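Fluvport

Fluvport replays recorded wrist-camera episodes through a grasp planner and writes out what the planner would have done at each step. We use it to compare planner versions without tying up an arm. It also ships with a small set of recorded episodes, described further down.

Last updated October 4, 2022. The config format changed in September. If you have older configs, run the upgrade script before anything else.

What is in the repository

fluvport/replay: reads episodes and feeds them to a planner at the recorded rate
fluvport/planners: the two planners we maintain, Ornar and Medrano
fluvport/score: compares planner output with the recorded gripper motion
tools: config upgrade, episode checker, frame export
data: download script and split files (the episodes are not stored in git)

Installing

You need Python 3.8 or newer. Clone the repository, make a virtual environment and run pip install -e . from the top folder. The Medrano planner needs PyTorch. Ornar does not, and it will run on a laptop without a graphics card, although slowly.

Run python tools/check_episodes.py after the download. It opens every episode, checks that the timestamps only go forward and prints the names of any files it could not read. Damaged files are almost always an interrupted download. Delete them and run the download script again; it skips whatever is already there.

Running a replay

python -m fluvport.replay --planner ornar --split val --out runs/ornar_val

Each run writes one log per episode plus a summary file. Add --realtime to keep the original timing between frames. Without it, frames are sent as fast as the planner accepts them, and any planner that uses wall-clock time internally will give odd results. Medrano had this problem until the last release.

The planners

Ornar looks for edges that can fit between the fingertips and ranks them by how far the gripper would have to turn. It has no learned parts. It is predictable, and it does badly on smooth round things with no obvious edge.

Medrano is a small network that takes the current frame and the gripper opening and returns a grasp center, an angle and a confidence value. Weights are fetched on first use. Anything under the confidence threshold is logged as "no grasp". The threshold is set in configs/medrano.yaml and can be changed without retraining.

Both planners return the same structure, so adding a third one means writing a single class with a plan() method. See planners/base.py.

The data

The episode set is called Stumetti. It has 3,952 episodes of single-object grasps on a tabletop, recorded with the camera at the wrist so that the fingertips stay in view. Each episode holds color frames, joint positions, gripper opening and a short text label for the part to be grasped. There is no depth.

The label names a part and not only an object: "tab", "handle", "rim", "knob". This matters for scoring. A planner that closes on the body of a container when the label says "tab" gets no credit, even if the grasp would probably hold.

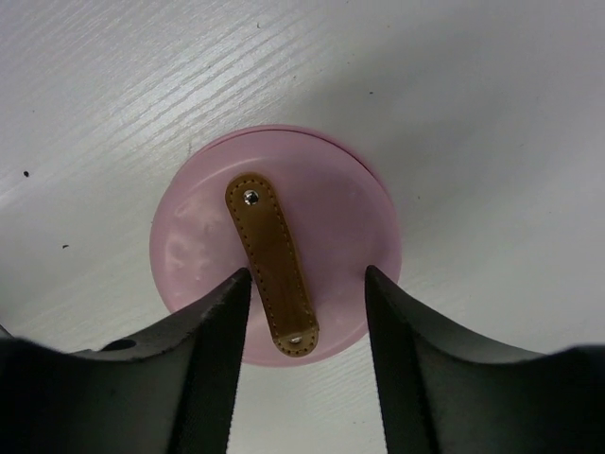
Tabs and straps are the hardest group for both planners. Ornar tends to pick the outer rim of the lid, where the contrast is stronger. Medrano usually finds the right part but can be off in angle when the strap lies at a slant, and a small angle error is enough to make one finger land on the lid first. We added a separate angle score for this group. It is in the summary file as tab_angle_err and is given in degrees.

Splits are fixed and listed in data/splits. No object appears in more than one split. Please do not reshuffle them if you plan to report numbers next to ours.

Known problems

The fingers hide the lower corners of the view, and Ornar sometimes treats a finger edge as part of the object. Turn on mask_fingers in the config. The supplied mask fits only the fingers used in Stumetti, so you will need to draw your own for other hardware.

Crumbs and small marks on the table can produce false edges. Raising min_edge_length helps, at the cost of missing thin wire handles.

Shadows beside round objects pull the grasp center toward the dark side. We have no good fix for this yet.

Joint positions are missing from 91 episodes. They are listed in data/splits/no_joints.txt, and the scoring code skips them unless you pass --frames-only.

Frame export holds the whole episode in memory. Episodes longer than 2,000 frames may fail on small machines. Use --chunk.

License

Code is under the MIT license. Stumetti is under CC BY 4.0.

Reporting bugs

Open an issue with the config, the episode name and the log. Replays with the same config and seed should match exactly, so if yours do not, include both logs.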